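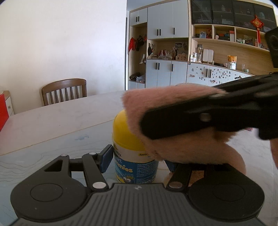

Where we are with the Tostent trial

Hi Rónán, May's report is a bit longer than the last one, so get a coffee first. You asked me to say plainly whether the Tostent hand-held gripper kit is worth the second payment, and I think I'm finally close to an answer.

The short version: we recorded 852 grasps this period and kept 721 after review. The other 131 went in the bin, mostly because whoever was holding the grippers moved too fast or let an object slide out of view. That was me more often than I'd like to admit! Ailbhe Duggan has a much steadier hand and I've moved her onto all the two-handed tasks.

What we worked on

We stayed with household stuff on the white tabletop. The jar of kids' vitamin gummies (yellow lid, white-and-blue label) and the pink plush are the pair I keep coming back to, one hard thing and one squashy thing side by side, with a gripper for each. The dark blue finger pads do fine on smooth plastic. Fur is trickier, as the jaw closes a long way before you feel anything in your hand, and new people tend to squeeze far more than they need to.

Working in a real home has been good for us. The room is full of shelves, toys and cabinet doors, and Nanness, who are training on our recordings, asked for exactly that kind of background after the first batch from the bare bench.

The kit itself

I like it more than I did in the spring. Setup is down to a few minutes, and Ailbhe can do it without the manual now. My gripes are the pivot screws, which work themselves a little slack over a long session (we check them before every start), and the weight, which gets to your wrist after lunch. Tostent's support answered both of my emails the same day and sent a small driver and some thread lock.

The Daten upload software is the weak part. It stalled twice on big batches and I had to start over both times. They say a fix is coming, but I haven't seen a date.

Money and what's next

We spent $321 on spare finger pads and objects, and I have $200 left in that line. I'd like to put it toward a wrist support from Ó Dubhghaill so people can go longer without a break.

Next up is lids and zippers, then soft bags. If you're okay with it, I'd hold the second payment until the upload fix is in and we've run one full batch through it. Could you let me know by email? I'm at the house most mornings until 11:30 and terrible at picking up the phone.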